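5. What went wrong with Baptiste

5.1 The stops

I had planned to use this section for a tidy comparison of grasp strategies. Most of it is now about a cable, and I think it's more use that way.

Baptiste, for anyone who skipped the hardware section, is the tabletop rig we run at Nallow: one arm, a Gorneo gripper, a white table and a set of play-kitchen things. The Diltix controller sits between our policy and the arm, and it has the final say on safety. If the measured load at the wrist strays too far from what the arm model predicts, Diltix cuts the motion and holds position until a person clears it. We left that limit exactly as it came, and I'd do the same again.

We ran 200 attempts in November, all with the same kind of instruction: pick up a named item, put it somewhere else on the table. Of those, 117 finished as they should. Another 81 ended in a protective stop. The remaining two I threw out myself, having started them with the wrong instruction file loaded (my fault entirely, and they're marked as such in the log).

Now, 81 stops is a lot. In the spring we'd run the same policy on the same arm and hardly seen any, so my first thought was that we had broken the policy while retraining it. I spent the best part of a fortnight on that idea. I rolled back to the spring weights, and the stops carried on. I slowed the arm down, and they carried on a bit later in each attempt, which should have told me something and didn't. I also blamed the ketchup bottle, quite unfairly, on the grounds that it was the longest thing on the plate and the likeliest to be knocked. Taking it away made no difference and it went back the next morning.

What finally got me looking in the right place was where the stops happened. I plotted the wrist position at every stop and they bunched up on one side of the workspace, in moves that asked the wrist to turn a long way while reaching out over the table. Moves near the oven, which I'd have bet money on as the trouble spot, were mostly fine. The only thing that changes much with a long wrist turn, and which the arm model knows nothing at all about, is the gripper cable. Figure 6 gives an idea of how it ran during this set of attempts: out from the arm in a wide loop over the table, then back down past the orange slice and the banana.

Figure 6. Overhead view of the workspace with the arm reaching in from the near side. Note the route of the black cable to the left of the gripper. 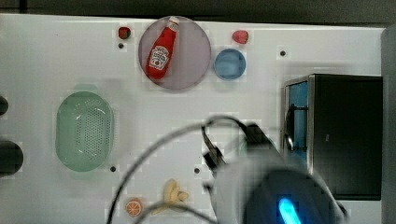 5.2 Why a loose cable looks like a crash

We had refitted the gripper at the end of the summer and tied the cable back with more slack than before. More slack sounds kinder, and for small moves it is. The trouble comes when the wrist winds round. The loop gets taken up, the cable stiffens as it bends, and past a certain angle it starts to pull sideways on the gripper. The pull is small. I held a spring gauge on the connector and turned the wrist by hand through the worst of the range, and the most I could get was 5 newtons.

That doesn't sound like much, and for the arm itself it isn't. But the load estimate is made at the wrist, and the pull acts some way out from it, so it shows up as a twist. Diltix has no way to tell a twist from a cable apart from a twist caused by a finger jammed against a plate. It sees a load that shouldn't be there and it stops. I want to be fair to the controller on this point: it did its job every single time. The fault was in how we had dressed the arm, and then in how long I took to look up from the training curves.

There was a second effect which I found more worrying. In some of the attempts that did finish, the log shows the same sideways load creeping up to just under the limit and sitting there. In that state the arm has much less room left for a real contact before it stops, which you could call the safe direction to be wrong in. It also works the other way round, though. If the cable happens to pull against the direction of a real contact, the two partly cancel, and the arm can push harder on something than the limit is meant to allow. I went through the logs for a case of this and couldn't find a clear one. I wouldn't like to rely on that with someone's hand in the way.

5.3 What the policy could and couldn't see

A fair question from a colleague at our group meeting was whether the policy ought to have learned to avoid this by itself. It gets images, after all. I went back through the recordings from both views with that in mind. The overhead camera has the cable in view in a good many of them. The gripper camera has a very different outlook: it gets its own fingers and whatever part of the table they happen to be pointing at, and it's the view our policy leans on most heavily in the last part of a reach (see the ablation in section 4).

Figure 7. View from the gripper camera during the same session as Figure 6, with the plate and ketchup bottle beyond the fingers. 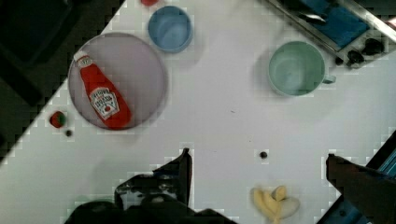 So I don't think it's reasonable to expect the policy to have worked it out. The force signal isn't among its inputs either. From where it sits, the arm simply goes dead part-way through a perfectly good reach, and our training data had no examples of that, as we'd been throwing stopped attempts away before training. I now think that was a mistake. We keep them now, with a flag, and I'd suggest other groups check what their own filters are quietly dropping.

5.4 The fix, such as it is

The repair took one afternoon. We shortened the loop, moved the tie point further up the arm and added a soft sleeve where the cable leaves the gripper, so that it bends over a longer stretch. We also capped the wrist turn in software – a bit crude, and it costs us a few approach angles for the banana, which likes to be picked up from the side.

I've since added a check to our start-up routine. Before each session the empty gripper is turned slowly through its full allowed range, and the load at the wrist is recorded. Anything above a small threshold means we look at the cable before we run. The threshold is set by eye from a handful of good sessions, and I'd welcome a better way of choosing it.

I haven't yet repeated the full set of attempts with the new routing, so I can't give a success rate to put beside the November one. The comparison of grasp strategies in section 6 uses only the spring data for that reason.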